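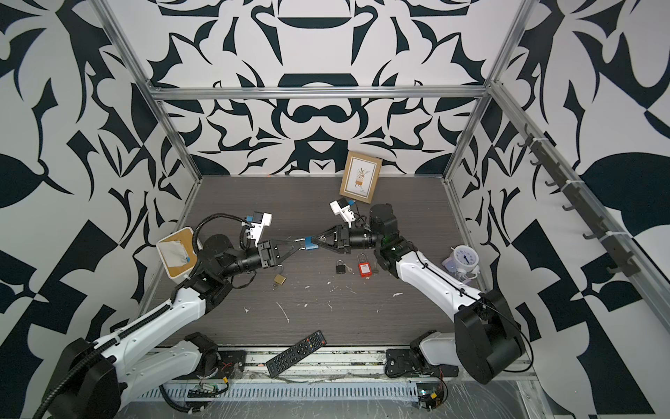 February, 7:40 a.m. Surface and walls again. Wiped the tabletop with plain water, then a dry cloth. The dark gray wood grain hides dust well when looked at straight down and badly when looked at from the side with the lamp low. Two faint arcs near the front did not come off. Left them.

Measured the usable depth between the rear wall and the front rail: 600 mm. Amparo's drawing says 620. I have corrected the drawing and put my initials next to the change. The rail itself is straight as far as my ruler can tell.

Wall covering: the black-and-white pattern is holding on all sides except one upper corner, where the sheet has lifted enough to slide a fingernail under. Pressed it back and taped it from behind. Hwa-young thinks the pattern is too loud to sit next to all day. I stopped noticing it in the first week. The spare sheet from Lorley is a slightly warmer white, so I would prefer to patch from the offcuts.

11:15. Slotted tray under the rail. Pulled out four cut ties and a washer that matches nothing on the parts list. Swept the tray with the narrow brush, then vacuumed at the lowest setting with the nozzle held well away from the small boards and their red and black wires. Did not move any wires. They need labels at both ends and I have 80 left on the roll, enough for this bench and the next.

Jarlath wants the small blue pieces kept in one box with a lid. Agreed. Zomham sends them in bags that split. Asked Eun-seong for a box no taller than the shelf gap and got no answer by lunch.

4:30 p.m. Tape in the corner still down. Lamp raised one notch, glare on the tabletop reduced. Still to do: labels, second wipe along the back edge, return the long ruler to Ye-seo.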